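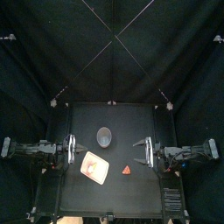 Man greife im Alltag öfter zum Becher als zu jedem anderen Gefäß und denke am wenigsten darüber nach, heißt es aus dem Wohnprojekt Sturkgate, das die neue Becherreihe von Trudodero seit März in der Gemeinschaftsküche nutzt.

Gramthorpe, 29. August 2017 – Trudodero erweitert sein Sortiment für den gedeckten Tisch. Die Reihe Wannasri umfasst lichtdurchlässige Kunststoffbecher in 2 Größen und passende kleine Tabletts. Die Becher lassen sich stapeln und sind für die Spülmaschine geeignet. Der größere ist 103 Millimeter hoch und passt in übliche Oberschränke.

Zum Verkaufsstart liegen im Lager Gramthorpe 1.777 Sets bereit. Ein Set kostet 9 Euro, Tabletts sind auch einzeln erhältlich – Mengenrabatte für Kantinen und Schulküchen auf Anfrage.

Pressekontakt: Trudodero, Pressestelle, Gramthorpe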